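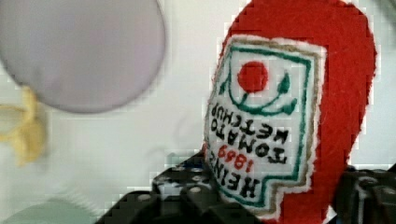 Wrist camera view, felt ketchup bottle between the gripper fingers.

Lolta Open Day Recordings

README, last edited February 17, 2020

Contents

This folder holds the wrist camera recordings from the open day at the Zinside workshop in June. Visitors watched a robot arm pick up soft toy groceries from a white surface, and some of them drove the arm themselves. Each attempt was saved as one episode. There are 1,299 episodes in this release.

How the day was run

The demonstration ran in 3 sessions. Each one opened with the arm working under an operator from the Lolta team. After that, visitors could take the controls. A visitor turn lasted 200 seconds and usually gave several episodes. Children could drive if an adult stood next to them.

The task was the same all day: pick up the item named by the host and put it in the tray. The host chose the item. Items were put back by hand between attempts, with no fixed layout, so positions vary a lot from one episode to the next.

Objects

All items in the grocery set are soft. The felt ketchup bottle has an embroidered label with HEINZ, TOMATO KETCHUP and 1869 on it. Its label is often upside down or sideways in the recordings, depending on how the bottle was approached. If you use the text on the label for anything, check the orientation first.

Felt sheds. Loose fibers along the outline of an object are part of the object and were not cleaned up in the images.

Files

episodes/ one subfolder per episode, numbered in order of recording
episodes.csv episode number, session, item requested, operator type, result
splits/ train and test lists

Operator type is "team" or "visitor". Result is "placed", "dropped" or "stopped". An episode is marked "stopped" when the host ended it early, for example when the turn ran out.

Known problems

Compression is heavy. Blocky patches show up on plain white areas and around saturated colors, red most of all.

Items close to the lens are blurred and may be only partly in view. We did not label these.

Audio was not kept.

The item requested is missing for part of the second session. Those rows have an empty field in episodes.csv. Please do not fill them in from the images, as the arm did not always go to the right item.

Loading

The Pudero reader opens the folder as it is. Set max_frames to 2,000 or higher, or the longest episodes will be cut short. The older Bakker reader works too but ignores the result column.

Use

Free for research and teaching. Please keep this README with any copy you pass on. Corrections to episodes.csv are welcome; send the episode number and the row as it should read.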